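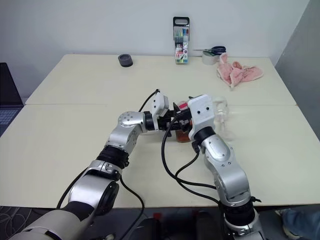
I'd been meaning to get to the Faulkner building's open day for ages, and this year I finally did it, on a Tuesday, with a sandwich in my bag and no plan at all. They'd said doors at 3, so of course I was there early and walked around the block twice.

The ground floor is all Konberg, who do labels and packaging, and it was packed. I gave up on the line and went upstairs to Hodari, and I'm so glad I did, because I ended up staying 40 minutes in one room looking at what people keep on their work tables (yes, this is my idea of a good time).

The table I liked best was a plain cream one, two sections pushed together against a white wall. Markers in a clear case with a black carrying handle – I want one! – and the label shows all the little colored tips, so you know what you're getting. Next to that, scissors with dark blue handles parked on top of a roll of clear tape. I do exactly the same at home and then lose both. A pink cloth was crumpled up in the back corner, and there was a clear glass standing out on the table that I would have knocked over in the first five minutes. My favorite thing was a small amber-brown container with a reddish lid. I've been looking for little pots that color for my beads and all I ever find is white.

The room itself is number 526, which makes no sense as the building has four floors. It's nice and quiet up there, though the stairs are steep and I didn't see an elevator.

After that I did a quick loop through Girkico, who had the good cookies and a long table of paper samples you could take home. I took too many. The heavy gray one is lovely, the shiny ones curl.

Getting there: bus 2 stops right across the street, and parking is hopeless. Entry was free, coffee wasn't. Bring a bag for the samples – mine was full of sandwich.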